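Comparing two finger shapes for thin flat objects
Project report, Kaj Egilsson, Robotics Laboratory course, Jambridge
Mar 11, 2019

The task in our simulator is to pick up a framed picture from a tiled floor. The object is wide and thin, so a parallel gripper can only hold it by the border. I compared two sets of fingers, which I call Odside (plain) and Belhaj (with a modified contact face). The arm and the controller were the same in all trials.

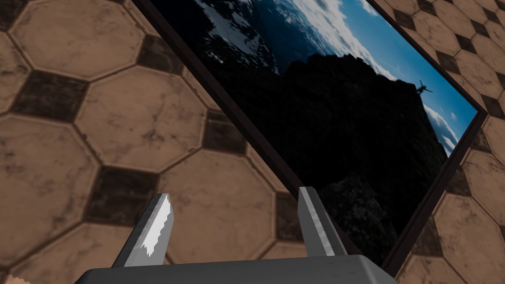
Why not use a suction cup for this object?
A suction cup would probably be easier, but the course asked us to stay with two-finger grippers. Suction is treated in the Flesham report from September.

Each finger set had 100 trials. The start pose of the gripper was changed a little every time, and the frame stayed in the same place. I counted a trial as good when the frame was lifted and held for 3 seconds. The view from the wrist camera was saved for every trial, and I used these views to check the approach angle by hand - this was slow work, but the log file gives only joint values.
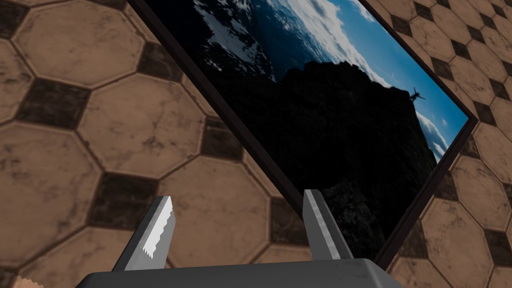
The most common error was in the approach. When one finger came too far over the border, it pressed on the frame and the controller stopped with a force warning. This happened in 18 trials with the Odside fingers. I then lowered the approach speed and repeated only these trials, and the warning came later but did not disappear. My supervisor suggested to change the wrist angle first and the speed after, and I will do it in this order in the next part.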